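The shrinking worktop

How much of a kitchen counter is really available for cooking, and what takes up the rest

2021-11-24

A standard kitchen worktop is 600 mm deep. Fitters quote the figure as if all of it could be used. In a small kitchen it rarely can. A toaster, a small oven, something for coffee and a row of storage jars will take the back half, and the cook is left with a strip at the front and whatever fits on it.

The flats at Prendcombe were planned with this in mind. The kitchens there have a single run of counter with no island and no table space, and the people who moved in from March onwards have had to settle for themselves what stays out and what goes in a cupboard. The units are by Nolte, the extractor by Fumex. Neither takes up worktop. Everything else does.

The usual approach is to measure. Take the total area of the counter, subtract the hob and sink, then subtract the footprint of each appliance, including the clearance its handbook asks for. The last item is the one most often left out. A toaster oven gives off heat at the sides and top, and a packet stored against it or on it is in the wrong place, whatever is inside. A two-slot toaster is narrow but needs open air above the slots, so it should not be pushed under a wall cupboard. One kitchen measured in this way had 3,000 square centimetres left for preparation. Once the canisters and mugs were counted, the figure fell further.

The chopping board is the fixed point in the plan. It should have a permanent place, flat on the counter, with clear space on at least one long side for the plate or bowl that food moves to. A board with a groove round its edge will hold the juice from a tomato or a strawberry, but the groove also reduces the cutting surface, and the smaller boards lose a good deal to it. Bamboo is harder than many of the woods used for boards and dulls a knife sooner. It is light, however, and on a smooth counter it will slide unless a damp cloth is laid beneath it.
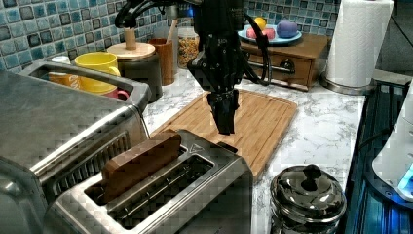
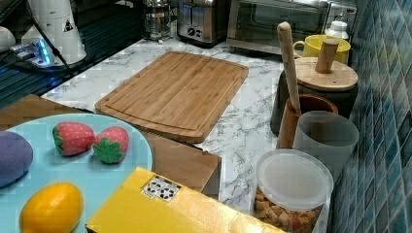
A grooved bamboo board on a marble-patterned counter, with the toaster, the toaster oven and a wooden-lidded canister sharing the surface.

Not all readers will accept the board as the starting point. Zalen, replying to an earlier column on the subject, argued that the kettle and toaster should be placed first, near the sockets, and the board put away after each use. A board left out all day, in this view, becomes a shelf for post and keys. The objection is fair where sockets are few. Two double sockets on one wall will decide the layout before anything else does, and a trailing flex across a cutting area is worse than a board in a cupboard.

Storage jars are the next claim on the space. Clear ones show how much is left, which suits cereal, nuts and croutons. Opaque canisters are better for tea and coffee, which keep longer away from light. Lids with a tall knob are easy to lift with one hand but cannot be stacked, and they add to the height needed under a wall cupboard. A canister measuring 284 mm to the top of the knob will stand under most cupboards, though it has to be drawn forward before the lid will come off.

Utensil holders should stand on the side of the cook's stronger hand and a little back from the board. A long spoon in a short holder leans, and will be knocked. A holder 13 cm tall is enough for most wooden spoons; a rolling pin is better in a drawer.

Mugs are the easiest saving. Each takes a square of counter that a hook would free, and 200 mm of rail under a cupboard holds two with room for the handles.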